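Picker robot coming to our returns dept, what happens to the sorters?
posted 4/11/18 in Warehouse & Shipping

I run second shift returns at Clotell. Mixed totes, all kinds of stuff, household, toys, whatever. Management wants a robot arm on the line by December and my crew of 4 is asking me if they still have jobs. I dont know what to tell them. Anybody been thru this? What did people end up doing all day?

Emmanuel Nyamweya
We did it at Etura. One KUKA arm to start, picking out of a gray bin. Nobody got let go but the jobs changed a lot. Before, you grabbed, looked, scanned, tossed. Now one person tends the cell and the rest do grading and repack. Soft stuff was the worst for us, cloth, anything that folds over. Flat boxes went fine.

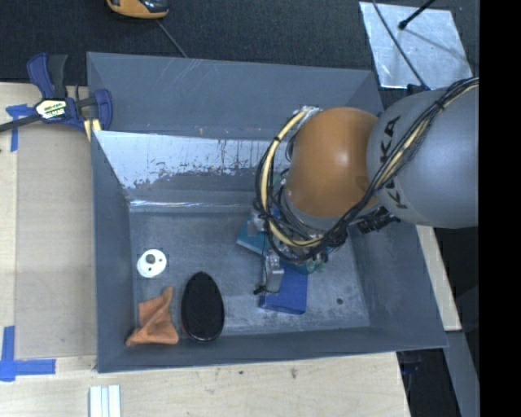
Biggest thing, ask who handles the rejects. Ours did 1,583 picks the first full shift and kicked out 197. Somebody has to walk those over and that somebody never got put in the staffing plan. Also get the pay grade for the cell tender in writing BEFORE it goes live. We didnt and it took months.

nzioka_dock
Depends on the company. Ours said no layoffs then just didnt replace anyone who quit. Watch for that.

Clurness
Less lifting, my back is better. More boring tho. You stand there waiting on it to stop and then clear it and hit reset. Two of our older guys hated that and went to receiving. Ask if your crew can rotate every couple hours, we do and it helps alot.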